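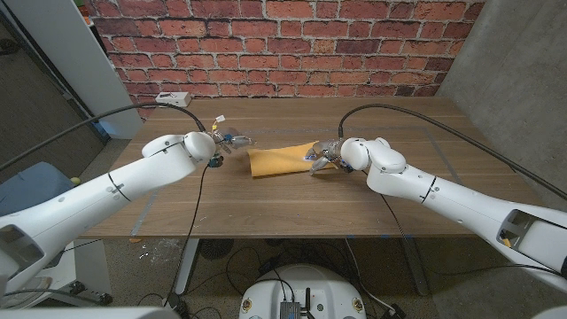 Hviid essay shortlist out, Unach reading moved to the mill

The shortlist for this year's Hviid Prize for short memoir went up late last night. Six pieces, down from a longlist of 48. Winner gets read out in Unach on Sun 2 May, same as planned, but the place has changed. See below if you've already got a ticket.

The prize is for true first-person writing about childhood or home, 3,000 words tops. Jovley Press has run it for nine years and prints the winner and runners-up as a small paperback in the fall. Theme this time was "the room you slept in," which a lot of people took literally. Bunk beds, a pantry with a cot in it, the back seat of a station wagon for one whole summer. Two of the six are about hospitals.

Judging is blind and stays blind until the night, so titles only for now:

Porch Light, Off
What the Radiator Said
Eleven Blankets
My Sister's Half
Ward C, Window Side
Leaving the Door Like That

Jovley says entries were up on last year and that the judges nearly asked for a seventh slot. They didn't get one. The press did put out a short note with the list, saying the readers had been "worn down, in a good way, by grandmothers" and would people please consider an uncle next time.

One piece dropped off the longlist in January after the writer told the press it had already run in a college magazine. Nothing sneaky, the writer had forgotten. Rules say unpublished in any form, and that includes your own blog, so check before you enter next year. Newsletters count too. Facebook posts the press is still deciding on.

Oldest writer on the longlist is 72 and first-time. Whether that one made the six we don't know, see blind judging.

THE ROOM

The reading was meant to be upstairs at the Niltik bookstore, as always. The upstairs is shut while the stairs get replaced, and the downstairs seats 42 if you move the cookbook table, which the store would like not to do. So it's the old mill on Canal Street, ground floor, step-free from the parking lot side. Doors at six, start at half past.

Tickets bought for Niltik are good for the mill. You dont need to swap them. If you can't make the new place, the store will refund at the counter or by phone until the Friday before. Not by email, the inbox is a mess at the moment.

The mill holds more people so there's another batch on sale, 50 seats, at the store and on the Jovley site. Eight dollars, five for students. Under-16s free with an adult, though a couple of the pieces are pretty heavy going and the press suggests having a think about that.

Running order as it stands: all six get read, ten minutes or so each, then a break, then the result. Writers can read their own or have an actor do it. Four have said they'll read. Bring a sweater, the mill is a cold building even in spring.

THE MONEY

First place is $1,500, up from $1,000. The two runners-up get $300 each and all six get ten copies of the book. The extra came out of sales of last year's collection, which went into a second printing over the holidays and is nearly gone again. Niltik has a few behind the register, ask.

ALSO

There's a free workshop the same afternoon, two o'clock, in the mill's side room. It's on writing from early memory, what to do when you only have a smell or a bit of carpet to go on and nobody left to check with. Bring a notebook, no laptops. Sign-up sheet is at the store. It was half full by lunchtime yesterday and last year's filled up in three days, so don't hang around.

Next year's theme gets announced at the reading. Entries will open in the fall and the fee stays at $12, waived if you ask.

Correction from our last item on this: we said the word limit was 2,000. It's 3,000, and has been since the third year. Apologies to the reader who cut a thousand words out of a piece becuase of us. The press says it can go in next year at full length if it fits the theme.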